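Hindetar Equipment Support
Ticket 1090
Site: Verkby building, upper floor
Equipment: Hand-held gripper, unit 112
Reported by: Vega Gallardo
Assigned to: Osamu Shimada
Priority: High (changed from Normal)
Status: Closed, with one follow-up item

Initial report, 9:40 a.m.
The operator reports that unit 112 does not hold its closed position. The jaws close on command, then relax by a small amount after several seconds. During the morning session a carton slipped from the jaws at the upper floor railing and came to rest on the walkway. There was no injury and no damage. The operator stopped work and set the unit aside. The recording software showed no error at the time.

Support response, 10:05 a.m. (O. Shimada)
Receipt is confirmed. Please do not use unit 112 near the railing until this ticket is closed. The priority has been raised, as the lower floor is occupied during working hours and a dropped object could reach persons below. Please provide the following:
- Firmware version shown at startup
- Session log for the morning
- Whether the same behavior occurs with the trigger locked

Customer reply, 10:50 a.m. (V. Gallardo)
Firmware is 4.2. The log is attached to this ticket. With the trigger locked the jaws still relax. We tried a second battery with the same result. Rin Hirano repeated the test at a bench with a foam block and was able to pull the block free by hand after a short wait. She notes that the first few grips after startup are normal.

Support analysis, 1:15 p.m. (O. Shimada)
The log contains 665 grip events. For the first 400 events the measured jaw position agrees with the commanded position. After that point the two values separate gradually, and the unit does not report a fault because the difference remains inside the warning limit. A restart clears the difference for a short time, which agrees with the observation made at the bench.

Two causes are considered likely:
1. The set screw on the jaw drive coupling has loosened.
2. The position sensor was not zeroed after the last jaw change.

Please check the set screw first. Remove power and the battery before opening the cover. If the screw turns without resistance, apply the thread compound supplied in the Sevent service kit and tighten to the value on the kit card. Leave the unit unpowered for one hour, then run the zeroing routine with the jaws empty.

Customer reply, 3:30 p.m. (R. Hirano)
The set screw was loose by slightly more than half a turn. It was cleaned, treated and tightened as instructed. Zeroing completed on the second attempt. The first attempt stopped with "jaw not clear," and a piece of tape was removed from the inner face of one jaw. The foam block test was repeated ten times without slip.

Safety note entered by Isamu Wada, site safety
Work along the upper floor handrail may resume under the conditions below. They apply to every hand-held unit at this site.
- Perform the foam block test at the start of each session.
- Do not pass objects over or beyond the handrail with the gripper.
- Stop work at the first sign of slip and report it under this ticket number.

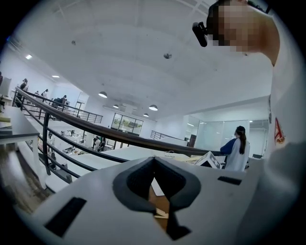

The conditions remain in force until the warning limit has been reviewed. A difference large enough to release a carton should produce an audible alarm, and the present setting does not provide one. A request to lower the limit has been sent to the firmware group in Chiba.

Support response, 4:10 p.m. (O. Shimada)
Agreed. The firmware request is linked as a follow-up item and assigned to Kimie Wada. Please send the next full session log so that measured and commanded positions can be compared beyond the point where the earlier separation began.

Final entry (K. Wada)
Session log received and reviewed. No separation was found at any point. Unit 112 is released for normal use, subject to the site conditions above. The coupling inspection has been added to the monthly service sheet. This ticket is closed; the firmware follow-up remains open.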